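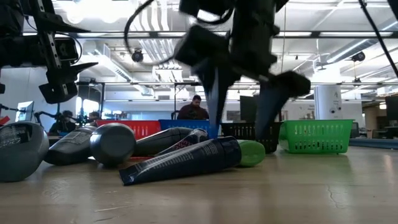

Clostholm Drops the Word "Miracle" From Its Shampoo Labels

CLOSTHOLM, 9/1/02 - Prusum, maker of shampoos and creams, will remove the word "miracle" from 71 of its products, having received 211 letters asking where the miracle was.

"We looked into it and could not find one," said Emiliano Manzano, head of labeling. "The shampoo cleans hair. We are comfortable saying so."

New labels reach stores in June. "Revolutionary" goes at the same time, along with five spellings of "luxurious." Prices stay put, as do the formulas.

The hand cream keeps "nice," which tested well in Carrasco.

Aino Leinonen answers press calls at the Clostholm office until 5 p.m. She has asked not to be sent samples.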